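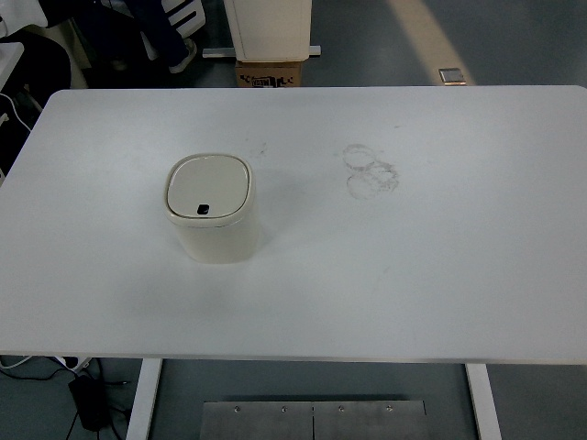
Small tabletop bins are harder than they look, says the trainer who runs the task library at Virnus, and she says it with obvious delight. Her team puts together Jondora, a practice kit for people teaching robots to do household chores. Each kit comes with task cards, a scoring sheet and a stack of recorded runs to compare your own against.

"Everybody wants to start with folding shirts," she told me when I visited the workshop in Flillitz. "I always say, start with a lid! A lid teaches you so much about how hard to press and when to let go."

The bin task has two halves, opening and closing, and customers are asked to record them separately. The library holds 213 runs of it so far, and she seems to have watched every one (some of them at dinner, she admitted).

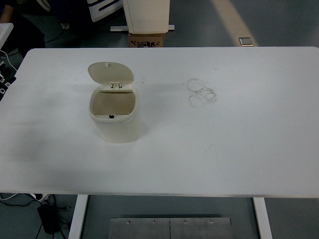 The bin with its lid up, on the work table in Flillitz.

I asked what she'd change. She didn't have to think long. "The cards. We wrote them for engineers, and then a school bought 6 kits and called us five times in the first week. Fair enough! The new cards are so much better." Those went out in January, along with a shorter setup guide.

Stelmakh, the older kit many labs still own, can use the same cards, though the scoring sheet needs a small update first. I tried the closing task myself and got a passing score on my second go, after roughly an hour of practice. She was already pulling out the next card. "Now move the bin over a little," she said, "and do it again."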